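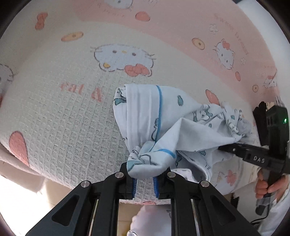

# Piping shrinkage, light blue print

7/30/19

Continuing the puckering problem on the piped edge. Working assumption from the June entries was that the piping cord shrinks more than the face cloth and drags the seam in. Today's work was meant to separate cord, cover strip and thread, which had all been lumped together so far.

## Samples

- A: face cloth only, hemmed, no piping
- B: face cloth with piping, Gristura cord
- C: face cloth with piping, Jitaru cord
- D: piping alone, Gristura cord, not attached to anything
- E: cover strip alone, cut on the bias, no cord

Gauge marks set 200 mm apart along the warp, in laundry pen, with a stitched tick beside each in case the ink goes. Marks on B and C are on the face cloth and again on the piping itself, so the two can be read separately. All pieces left flat overnight before the first reading.

## Wash and dry

Ballast made up to 335 g with plain offcuts. Same programme for everything, no softener. Line dried indoors, then left flat for 90 minutes before measuring. No ironing. The old method sheet says to iron first, but that stretches the bias strip and hides the effect we are after. Sheet needs changing.

## Readings

Change in length after the first wash, in mm:

| Sample | Face cloth | Piping |
|---|---|---|
| A | -4 | n/a |
| B | -4 | -9 |
| C | -4 | -5 |
| D | n/a | -10 |
| E | n/a | -3 |

B puckers badly. C is slightly wavy near one corner and otherwise acceptable. D shrank a little more than the piping on B, as expected if the seam is holding the cord back. E barely moved, so the cover strip is not the cause.

Face cloth agrees across A, B and C to within what I can read off the rule. Would not trust any of these closer than half a millimetre.

## Thread

Resewed one length of B with the looser tension setting. Puckering before washing was less, after washing the same. Tension accounts for the small ripple seen on new pieces and nothing more. Leave the machine on the looser setting anyway.

## Preshrinking the cord

Soaked a hank of Gristura cord at 90 °C, let it cool in the bath, dried it loose. Lost length visibly. Have not yet made it up into piping. Two things to watch:

- the cord came out fuzzier and may not feed cleanly through the piping foot
- the hank must dry without hanging weight on it, or some of the length comes back

The Usoddale finishing notes suggest steaming on the reel. Tried it on a part reel, and the inner turns hardly changed. Not usable unless rewound loosely first.

## Colour

Checked the white offcuts in the ballast for staining. Nothing from the print. Faint blue on one offcut that had been folded against the piping on C, so the cover strip dye wants a proper rub test, damp and dry.

## To do

- Make up sample F with the preshrunk cord, same marks
- Second and third wash on B and C
- Rub test on the cover strip
- Ask Prendiseo whether the Jitaru cord comes in the thinner gauge; the present one makes a bulky corner
- Correct the ironing line on the method sheet
- Laundry pen nearly dry, order two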